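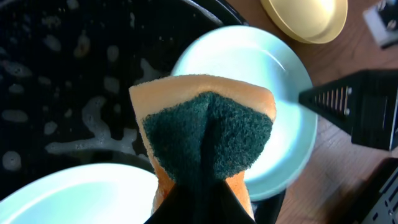 Dernière modification de la page : 9/3/21

Laver la vaisselle à la main : consignes pour les cuisines partagées

La présente fiche s'adresse aux résidents et aux personnels des cuisines partagées de Fonville et de Dmytriv. Elle décrit la manière de laver, de rincer et de ranger la vaisselle commune lorsque le lavage se fait à la main, dans une bassine. Elle remplace la version de juillet, dont les exemplaires encore affichés au-dessus des éviers doivent être retirés.

Le lave-vaisselle de l'étage, lorsqu'il existe, reste réservé aux repas collectifs. Pour un repas individuel ou un petit groupe, le lavage à la main est la règle.

Matériel nécessaire

Une bassine propre, posée sur un plan stable
Une éponge à deux faces, l'une en mousse, l'autre à récurer
Du liquide vaisselle
Une seconde bassine ou un bac d'évier pour le rinçage
Un égouttoir
Deux torchons secs

Les éponges se retirent à la loge, sur simple demande. Chaque cuisine dispose d'une dotation de 16 éponges par trimestre ; les demandes supplémentaires sont à adresser à Mme Agustina Salinas.

Avant de commencer

Débarrassez les assiettes de tout reste alimentaire au-dessus de la poubelle à déchets organiques. Les restes ne doivent en aucun cas être versés dans l'évier, y compris les sauces et les huiles, qui se recueillent dans le bidon prévu à cet effet. Les plats où des aliments ont attaché sont mis à tremper à part, avec un fond d'eau chaude et une goutte de produit.

Retirez bagues et montres. Le port de gants est recommandé aux personnes dont la peau est sensible. Il est obligatoire pour les personnels qui assurent le service du soir.

Préparer l'eau de lavage

1. Remplissez la bassine à mi-hauteur avec de l'eau chaude, à une température que la main supporte sans gêne.
2. Versez une petite cuillerée de liquide vaisselle. Il est inutile d'en mettre davantage : l'excès de mousse allonge le rinçage et laisse un film sur les verres.
3. Remuez l'eau de la main. La quantité de mousse en surface ne renseigne pas sur l'efficacité du bain ; quelques traînées suffisent.
4. Préparez le rinçage à l'eau claire avant de plonger la première pièce.

Quelle face de l'éponge utiliser

L'éponge fournie comporte une face en mousse orangée et une face à récurer vert foncé. La première convient à l'ensemble de la vaisselle courante : assiettes, bols, verres, couverts. La seconde est destinée aux résidus tenaces et s'emploie avec retenue, en particulier sur les pièces à surface brillante, que les frottements répétés finissent par ternir.

La face à récurer est interdite sur les poêles à revêtement antiadhésif, sur les boîtes en plastique transparent et sur les assiettes à décor. En cas de doute, il convient de faire tremper plus longtemps et de revenir à la mousse.

Pour les bords relevés et les angles, pincez l'éponge en son milieu de façon à la plier. Le pli ainsi formé atteint le creux situé entre le fond et le rebord, où les graisses s'accumulent.

Laver dans le bon ordre

1. Les verres, dans une eau encore propre.
2. Les couverts, par petites poignées. Les couteaux se lavent un à un et ne sont jamais laissés au fond de la bassine.
3. Les assiettes et les bols.
4. Les saladiers et les plats de service.
5. Les casseroles et les poêles.

Tenez l'assiette inclinée, le bord inférieur appuyé contre la bassine. Frottez d'abord le centre par mouvements circulaires, puis suivez le rebord sur tout son tour. Retournez ensuite la pièce et passez l'éponge sur le dessous — les assiettes empilées se salissent par cette face, souvent oubliée.

L'eau est changée dès qu'elle devient trouble ou grasse, et dans tous les cas avant de passer aux casseroles.

Rincer et égoutter

Chaque pièce est rincée à l'eau claire, recto et verso, jusqu'à disparition complète de la mousse. Le rinçage sous un robinet ouvert en continu est déconseillé. Les relevés effectués par M. Vitalii Sirko sur le site de Fonville font état d'une consommation de 4 000 litres par mois pour la seule cuisine du rez-de-chaussée.

Disposez les assiettes à la verticale dans l'égouttoir, sans les faire se toucher. Les verres et les bols sont posés à l'envers. L'égouttoir doit être vidé avant 11 heures le lendemain ; les pièces restantes sont essuyées au torchon sec et rangées par la personne de permanence.

Entretenir l'éponge et la bassine

Après usage, rincez l'éponge à l'eau chaude en la pressant plusieurs fois, essorez-la fortement et posez-la sur la tranche dans son support. Elle ne doit pas séjourner dans la bassine ni sur le bord de l'évier. Une éponge qui garde une odeur après rinçage, ou dont la face à récurer se décolle, est jetée.

La bassine est vidée, frottée avec la face en mousse, rincée et retournée. Le plan de travail en bois est essuyé aussitôt, de même que le dessous de la bassine — l'eau stagnante y laisse des auréoles que le nettoyage courant n'enlève pas. Les torchons humides sont étendus sur la barre, et non pliés.

Casse et pièces manquantes

Toute pièce ébréchée est retirée du service, même si le défaut paraît mineur. Elle est déposée dans le carton marqué « casse », sous l'évier, et inscrite au cahier de la cuisine. L'inventaire de la vaisselle commune, arrêté à 504 pièces pour les deux sites, est tenu par Mme Orysia Holovko, à qui sont signalés les manques.

Pour toute question relative à la présente fiche, s'adresser à Mme Halyna Shevchuk, service de l'intendance, bâtiment de Dmytriv.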